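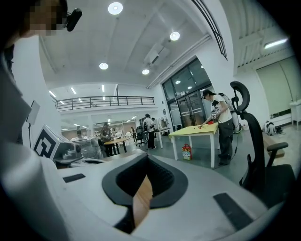
Figure 4. Shared workspace seen from the camera of a hand-held gripper. An operator with a second gripper and a backpack unit is working at the yellow table.

4. Working Rules for Shared Recording Rooms

4.1 Scope

The rules in this section apply to rooms where more than one operator records with a hand-held gripper at the same time. They were written for the Kubo project at the Trullside site and were later taken over, with small changes, by the Wavora group. Rules for fixed robot arms are covered by the site's general machine safety plan and are not repeated. The version discussed below is the one dated 29/11/2018.

The first draft had 33 rules. Many of them dealt with the same few problems in different words, and operators told us they did not read past the first page. We merged the overlapping rules and moved all settings for individual devices into a separate sheet. The text that remained fits on one side of paper and is posted at each station.

4.2 Space between stations

Each station has one table and a clear area on the side where the operator stands. The clear area must be large enough for the operator to step back and turn with the gripper held out in front. Operators wearing a backpack unit need more room than they expect, as the unit extends their reach behind them. Stations for backpack units are therefore assigned first, and the other tables are placed after that.

Chairs are a common source of trouble. Office chairs on wheels drift into the clear area during the day, and an operator who is looking at the gripper will not see them. The rule is that chairs are moved out of the clear area before recording begins. Bags and personal items may stay in the room if they are outside the clear area. In Figure 4, office chairs and bags share the floor with the work tables, and a mixed room of this kind is what the rule was written for.

4.3 Cables

A cable may run from a worn unit to the floor only if the operator has checked its path before starting. In Figure 4 a cable trails from the backpack unit toward the floor. The check covers three points: the cable must not cross a walkway, it must not pass under a chair wheel, and it must have enough slack for the longest reach in the task. If the task changes, the check is done again. People who are not recording may not step over a cable in use. They walk around the station or wait.

4.4 Markers

Fiducial markers attached to grippers and other devices must be flat, clean and fully uncovered. Operators check them at the start of a session and after any drop or collision, however light. A marker with a bent corner or a scratch across the pattern is replaced, and the recording made with it is flagged.

Where several grippers are used in one room, no two may carry the same marker code. We added this rule after a trial in which two devices shared a code and 20 recordings had to be thrown out. The code list is kept by the session lead, who is the only person allowed to issue a new one.

4.5 People in view

The camera on a gripper sees much more than the table. In an open room it will often pick up other operators, people at other tables and anyone passing through. Figure 4 includes several people at different distances. We treat every person in view in the same way, whether or not they are part of the project. Faces are pixelated before files leave the recording machine, and a second reader checks a sample of 200 images from each batch. If one unmasked face is found, the whole batch goes back.

A notice at the door tells visitors that recording is in progress. Visitors may ask for a recording to be deleted and do not have to give a reason. Requests are handled on the day they are made.

4.6 Stopping

Any person in the room may call a stop. When a stop is called, all operators lower their grippers, place them on the nearest table and stay where they are until the session lead has spoken. The recording is ended and saved, and the time and cause are written in the log.

In the first month of use, October, six stops were logged. Four concerned cables and two concerned people walking into a clear area. No injuries were reported. The number is too small to support a claim about the effect of the rules, and we have no matching log from the period before they were posted. A comparison with the Tastia site, which uses separate rooms for each operator, is left to later work.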